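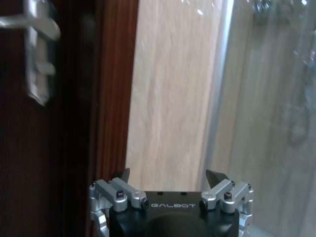 Review: Ojala curved shower enclosure, framed, clear glass

Bathrooms > Showers > Enclosures > Reviews

Reviewed by Firouzeh Naseri
2 comments

The Ojala is a curved glass enclosure on a low white base, sold as a kit with the frame profiles, the glass, the seals and the hardware. The drain is extra. List price is $1,397. The unit under review went into a narrow guest bathroom with a marble vanity counter on one side and the door at the far end, and it has been in use since February.

Frame

The vertical profile is a narrow silver-gray strip. Against light beige wall tile it reads as a thin line and does not compete with the veining. The finish is even along the edge. Fingerprints show on it less than on the polished lever handle sample we had from Breltar, and a damp cloth removes them.

Wall adjustment is done inside the profile. Siamak Bagheri, who fitted the unit, used most of the available travel at the bottom of one side, where the tile ran out of plumb. The screws are covered by snap-in strips. One strip needed trimming with a fine file before it would seat. The instructions give no tolerance for this and should.

Glass

Clear, with a slight green-blue tint along the edges. Anyone wanting neutral glass should look elsewhere in the range. The curved sections met the frame without forcing, and the seal compressed evenly from top to bottom. Water spots are easy to see from the vanity side under a bright ceiling light. The manufacturer's suggested squeegee routine takes under a minute and is worth following. 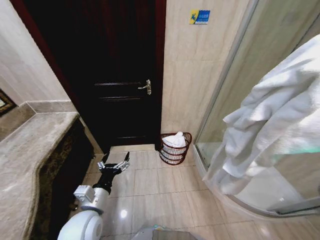
Clestwood Home – Bath and Tile Testing Team

Base and clearance

The base follows the arc of the glass and sits a little above floor level. The curve is the main argument for this model in a narrow room. A square enclosure of the same depth would put a corner into the walkway between the shower and the counter. With the arc, the route to the door stays usable, and a small round wire basket for towels still fits on the floor beside the door frame.

The step up is low but it is a step. Buyers who need level access should rule this unit out.

Top edge

There is no towel bar in the kit. The metal frame continues along the top edge, and a large bath towel can be hung over it – ours reaches about two-thirds of the way down the glass. The frame has not shifted under that load. A heavy towel does block a good deal of light, and I would still budget for a separate bar on the wall.

Installation

Allow a full day for two people. Latrice Castellanos timed the silicone work separately at 60 minutes, including masking. The drawings are clear up to the point where the seals are cut, then become too small to read without enlarging them.

Noise and leaks

The rollers are quiet. After over two months of daily use we have found no water on the tile outside the base, including the Sunday when the shower was run back to back for a houseful of guests. The lower seal has picked up some soap residue and pulls out for cleaning.

Verdict

Good frame, good seals, average documentation. Recommended for narrow rooms at the list price. The Nonach equivalent costs less but its wall profile has half the adjustment.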